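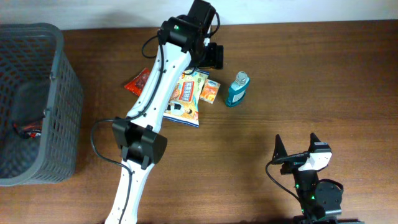 ## Equipment budget: where we've got to

The Takcombe bench goes into the new budget in May, so this is a short note on what we plan to ask for and what can wait.

The packing work there is still small mixed goods into a storage basket: snack bags, little boxes, the odd upright bottle. Two arms share the table. The request covers spares and upkeep for both, plus one larger item.

**Gripper fingers.** We want 22 pairs. Obura sells them in packs of 2, so that is 11 packs. Crinkly bags are the hardest thing we handle and the finger shape matters more than we allowed for last year. Please don't order odd singles from other suppliers, as the mounting holes differ.

**Cables and clips.** The runs on the outside of the arms should be treated as a yearly cost. Last year they came out of petty cash and we lost track of them. A line of £100 has been pencilled in.

**Wrist cameras.** No new ones this year. The present ones read the large print on a bag well enough, though glossy packaging throws back a lot of glare. A diffuse lamp over the table is the cheaper fix and we would like to try that first -- the lamp can come from the general lighting budget.
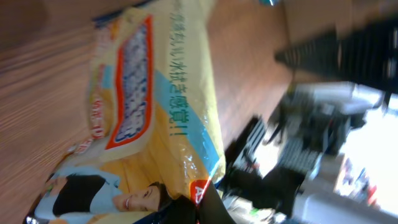
## The larger item

Raveo has quoted £1,801 for a service plan covering both arms. It includes joint checks, replacement servos for the smaller unit and one call-out. It does not include fingers or cables, so the two lines above stay in whatever we decide.

Basomer has been asked for a second quote and has not replied yet. If theirs arrives before the budget closes we will put the two side by side. If it doesn't, the Raveo figure goes in as it stands.

## What we need from you

- Any spares you have bought out of your own project money since last May, with the receipt.
- The goods you expect to be packing next year, with sizes. Tall bottles and very floppy bags should be marked as such.
- Requests for extra bench time at Takcombe, mornings or afternoons.

Replies to the equipment inbox, please. Anything that misses the May round will be held over to the next one.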